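Open day at Rirkevholm shows robots clearing up, slowly

26 August 2023

Getach opened its Rirkevholm workshop to the public for the first time since moving in, and roughly 200 people came through to see what the firm says will one day set and clear tables in care homes.

The main draw was Fedoruk, a two-armed system the company has been working on with the parts supplier Adeck. Visitors were let in by groups and given five minutes at the rail. My group saw a bowl moved from one square to another, then moved back. There was some clapping.

A spokeswoman said Fedoruk now gets 70 per cent of its pick-ups right at the first try, up from 40 in July. She could not say how that was measured, or whether the bowls were always the same bowls. Asked about a wet plate, or a fork under a napkin, she said those were "on the list".

It is a fair way from a dining room. The arms are bolted down, the table is marked out in blue tape, and there are laptops and cables wherever you look - care home managers may want to know where all that would go.
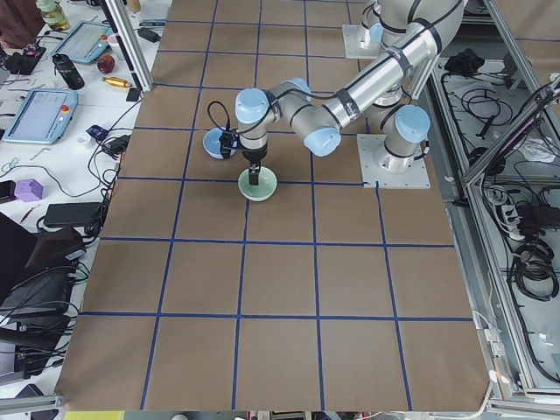

Two arms at the taped table, with a green bowl under the gripper.

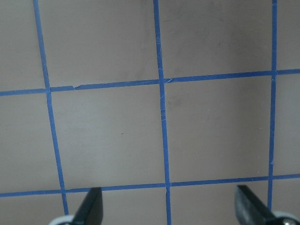

Getach would not give a price, nor a date for a trial outside its own building. It did say that talks with two homes were "going well", though it would not name them. Adeck had a stand by the door with leaflets and free pens but no one able to answer questions about the arms.

The firm plans another open day in the spring. Entry will again be free, and places must be booked through the Getach website.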